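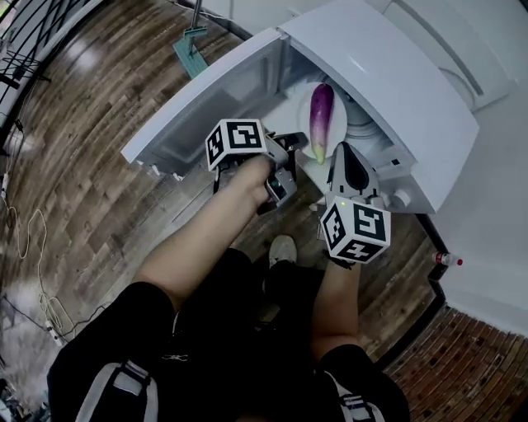
Eggplant on a round white plate, inside a white countertop appliance with the door open.

The Dato Fund: Frequently Asked Questions

The Dato Fund holds part of the money that the Town of Enik receives from the Cerkix mine. The questions below come from phone calls, the front desk and the public meeting in June. If yours is missing, contact details are at the end of the page.

What is the Dato Fund?

It is a savings fund owned by the town. Each year the Cerkix mine pays Enik a royalty under the road and water agreement. A share of that royalty goes into the fund and is invested. The rest goes into the town's regular budget.

Why does Enik need one?

The mine pays for a large part of what the town does, and the mine will close. The current plan gives it 13 more years of production. It could be longer if the eastern deposit is approved, and shorter if prices drop and stay down. The town still has to plow roads and run the water plant after that, and the fund is meant to help pay for it.

How much of the royalty is saved?

The bylaw sets the share at 70 percent in any year when the royalty comes in above the base amount. In a year below the base amount, the council may lower the share by a vote held in open session. It has done this once, the year the mill was down for repairs.

What happens to the other 30 percent?

It is treated as ordinary revenue. Most of it goes to road maintenance and the ferry subsidy. You can find it in the town budget under "Resource income, current."

Can the council spend the savings?

Only the earnings, and only up to a limit. The council can withdraw up to 5 percent of the fund's average value each year, with the average taken over the last four years. The principal can't be touched without a town-wide vote. Borrowing against the fund isn't allowed either.

What have the earnings been used for so far?

Two things. The first was the small business loan program, described further down. The second was the new dock at Ejigu Landing, which opened to tour boats last summer. Parking at the dock is not a Dato Fund matter - please call Public Works about that.

Will residents get a check?

No. The fund does not pay dividends to individuals. The idea was discussed when the bylaw was written, and a majority at the public meetings wanted the money kept together. A council could change this, but it would take a bylaw amendment and two public hearings.

Does the fund invest in the mine?

No. The investment policy bars any holding in Cerkix, its parent company or its main contractors. The town already depends on the mine for jobs and revenue, and the fund should not go down at the same time they do. The policy also caps holdings in other mining companies.

Who manages the investments?

An outside manager, hired on a fixed term by public tender. The manager works from the investment policy, which the council reviews every second year. Town staff do not pick investments. Neither do council members.

What is the small business loan program?

It lends to businesses in Enik whose income does not come mainly from the mine. Tourism operators have been the largest group of borrowers, followed by food producers and trades. Loans can be used for equipment, building work or a first season's operating costs. They can't be used to pay off other debt.

Who can apply?

Any business registered and operating inside town limits. You need a business plan, two years of tax filings (or a personal statement of income if you are just starting) and one quote for any large purchase. Part-time and home-based businesses are welcome. Nonprofits should ask about the grant stream instead.

I sell some of my work to the mine. Am I shut out?

Not automatically. The test is whether more than half your sales go to Cerkix or its contractors. Send us a breakdown by customer and we will tell you which side of the line you fall on before you fill out the full application.

How long does a decision take?

Usually six weeks from the day the file is complete. Files that come in without quotes take longer - this is the most common holdup.

Can tourism really replace the mine?

No, and the fund was not designed on that assumption. The mine employs 187 people who live in Enik, most of them year round and at wages that visitor businesses don't match. Tourism is one source of work among several. The fund's job is to give the town time and some steady income while other things grow.

What happens to the fund when the mine closes?

Deposits stop and withdrawals continue under the same limit. If the limit holds and returns are close to the long-term estimate, the fund should keep most of its value after inflation. The closure plan in the town library has the tables, including the ones for poor returns.

Where can I see the numbers?

The annual report is posted every spring. Paper copies are at the library and the town office. Quarterly statements are available on request.

Who do I contact?

Natnael Negash, Finance Office, second floor of the town office. The desk is open until 4:30 p.m. and closes over the lunch hour. Loan applications can be left in the drop box by the side door.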